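4.2 How households handled the recipe card

When we began sorting through the baking diaries we expected, I think, to spend most of our time on ingredients. Flour varies from brand to brand, eggs come in all sizes, and anyone who has moved house knows that ovens have minds of their own. As we read on, though, what kept drawing us back was the way people dealt with the wording of the card itself. Every household received the same recipe for a plain butter cake with lemon, printed on one side of a stiff card, and every household managed to read it a little differently. We received 189 completed diaries in all, and they ran to about 3,000 handwritten entries once the margin notes were counted in (and we did count them in, as the margins were often the best part).
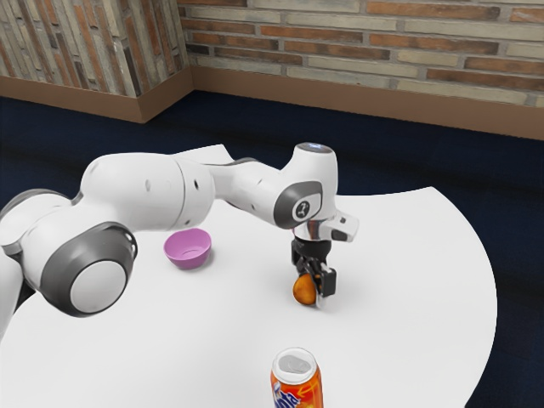

Creaming the butter and sugar was the step with the most to say for itself. The card asked bakers to beat the two together "until light," and left it there, as most family recipes do. Some of our bakers took this to be a matter of colour, some went by the feel of it against the spoon, and a good many simply stopped when their arm got tired, which seems to us a perfectly human way to go about it. We had asked everyone to work at a table, and to tell us its shape, and those who had a large white one with a curved edge, much like the table in Figure 3, often remarked that a pale mixture was hard to judge against a pale surface. Several of them slid a dark tea towel under the bowl and were pleased with the difference. We would not want to make too much of this, but it did send us back to the earlier diaries to see what other people had been holding their bowls up against, and the answers ranged from a green enamel sink to a sleeping dog's blanket.

The eggs were a calmer business. Most people added them one at a time, as asked, and most who saw the batter curdle put in a spoonful of flour and carried on without fuss. A smaller group stopped altogether and started again with fresh butter. Their entries are noticeably shorter from that point on, and we suspect a certain amount of discouragement. The wording seems to have mattered a great deal here. The version of the card used in the Uden group included the line "it may look split, keep going," and not one diary from that group mentions starting over. We had added the line almost as an afterthought, after a chat over morning tea, and it has turned into one of the findings we are fondest of.

Figure 3. Round-table arrangement.
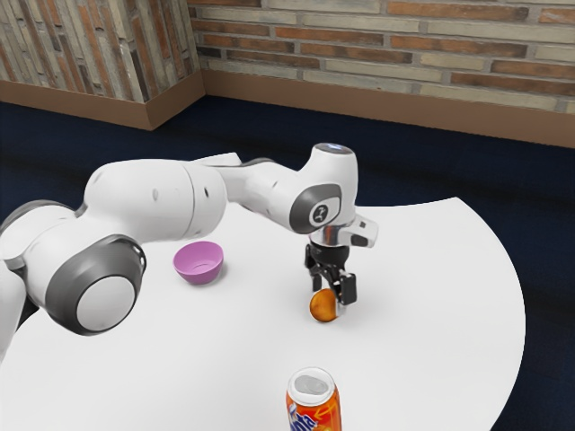
Angelica Dimaculangan felt that we were being too generous to our own card, and wrote to us at some length on reading the draft. In her view the bakers in the Uden group were simply more used to making cakes, and would have kept going with or without a kind word from us. She also wondered whether lemon juice, which a few households had added along with the zest, might explain a fair share of the curdling, and asked whether we had thought of separating those diaries out before saying anything about the wording. It was a fair point, and we have gone back and done just that.

With the juice diaries set aside, 11 of the remaining households outside Uden still reported starting over. That is a small number and we treat it gently. As for experience, we did ask each household how often they baked, but "often" proved every bit as slippery a word as "light," and we can't honour the question with a proper answer from the material we have.

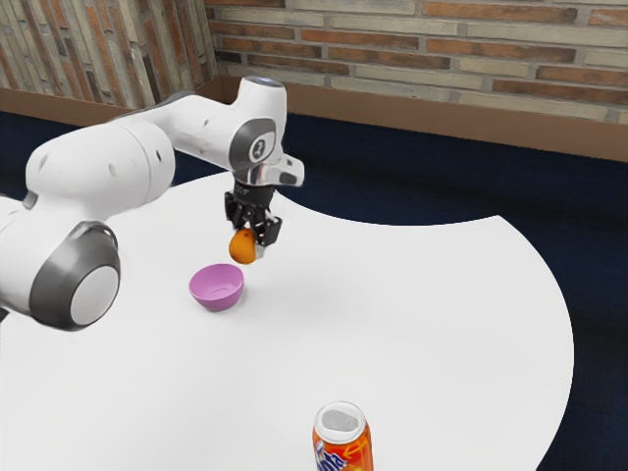 Baking times brought us back to firmer ground. The card gave a range and a test, a skewer in the centre, and nearly everyone used both. Households with the Carhuamaca tin, which is deeper than the usual one, tended to run past the end of the range and to fret about it in writing, though their cakes were described just as warmly as everybody else's. Four bakers covered the top with foil partway through to keep the colour from going too dark. We have since added a note about deeper tins to the card, and the revised wording is given in the appendix alongside the original, with the Uden line kept in for everyone.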